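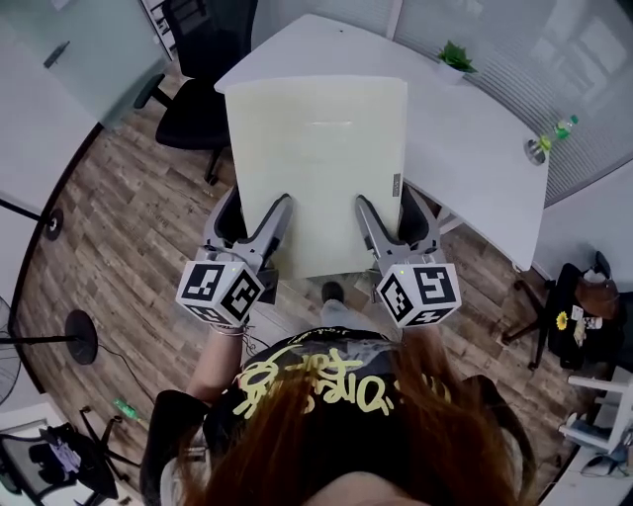 Forough Hassanpour asked whether the chairs on the second floor should go all the way under the desks at the end of the day, or stop when the backrest meets the edge. Other tenants have asked much the same, so it has been moved to the top of this page.

Clondness Shared Offices
Chairs and desks: frequently asked questions

Where should a chair be left when I finish for the day?

Against the desk, facing it, with the backrest parallel to the edge. On the curved desks, line the chair up with the part of the curve you were working at. Stop pushing when the armrests or the backrest touch the desktop. Do not force the armrests underneath. The Calto desktops have a painted edge, and repeated contact in one spot leaves a gray mark that does not come off with ordinary cleaner.

How do I move a chair without damaging it?

Hold it by both upper corners of the backrest and push or pull evenly. For distances longer than one room, turn the chair around and pull it behind you. Do not steer by one armrest. The armrest bolts work loose, and a loose armrest is the most common repair we log on this floor.

Can I lift a chair by the backrest?

No. The backrest is for rolling only. To lift a chair over a door threshold or a cable cover, take it by the seat frame, one hand on each side. The Hoani task chair weighs 14 kg, and two people should carry it on stairs. Chairs may go in the elevator.

What is the difference between the light chairs and the black mesh ones?

The light chairs belong with the white desks and have a solid backrest that can be wiped. The black mesh chairs are spares and meeting chairs. The mesh gives more and suits people who run warm, but it holds dust and has to be vacuumed with the brush head. Tenants may use either type. If you swap, put the chair you are not using back where the other one came from and keep it clear of the door swing.

How do I adjust the seat height?

The lever is under the right side of the seat. Sit down, lift the lever, and let the seat sink until both feet are flat on the floor. To raise the seat, take your weight off it first. If it sinks again during the day, the gas cylinder is worn. Report it. Do not wedge the column with tape or cardboard.

The chair rolls too easily, or not at all. What should I check?

Turn it on its side and look at the casters. Hair and thread wind around the axles and can usually be pulled out with tweezers. Hard floors need soft-tread casters, and carpet needs hard ones. A chair brought down from a carpeted floor will slide on the planks and may scratch them. Each chair should have the floor number written on the underside of its seat; check this before you assume that the casters are faulty.

How are the backrests cleaned?

Use a damp microfiber cloth and a drop of dish soap, then a dry cloth. Pale surfaces pick up dye from dark denim and new black clothing. Treat these marks the same day if you can. A melamine sponge will lift most of them, but it also dulls the finish, so use it on the mark only. No bleach, and no alcohol wipes on printed labels.

Do not remove the label from a chair. We need what is printed on it to order parts — without it we have to measure the cylinder and the bolt spacing by hand.

May I leave things on the desk overnight?

On an assigned desk, yes. On a shared desk, clear everything except the plant. Plants are watered by the building under the July schedule all year, and extra water from tenants has killed several. Close bottles and take them with you. A bottle that leaks near a cable grommet will drain straight down onto the power strip below.

What are the round grommets in the desktops for?

Power and data cables. Feed the plug through from above and leave enough slack for the desk to be shifted a hand's width. Nothing else should go in the opening. Pens fall through and end up in the cable tray, where they are found at the next inspection.

Can I run a cable or a fan across the floor?

Keep cables on the wall side of the desk. Where a cable has to cross open floor, use one of the flat covers from the supply closet. Chair casters will crush an uncovered cable in time, usually at the point where the chair turns. Floor fans are allowed. Stand them at the end of the desk with the base fully on the floor, and switch them off at 6 p.m.

May I move a desk?

Not by yourself. The legs have adjustable feet set to the level of the floor at that position, and a moved desk will rock until they are reset. Send a request with the desk number and a sketch. Allow 500 mm between a desk and any glass partition so that the glass can be cleaned.

How many chairs are there, and can I have another?

The floor is issued 56 chairs, of which 23 are mesh. Extra chairs for a meeting can be booked the day before. Return them the same day — they are counted in the evening.

Who handles repairs?

Friederike Reinholz, at the Brirnodholm desk on the ground floor. Write the fault on a tag, tie it to the armrest, and roll the chair to the end of the corridor. Do not leave a tagged chair at a desk, even for an hour.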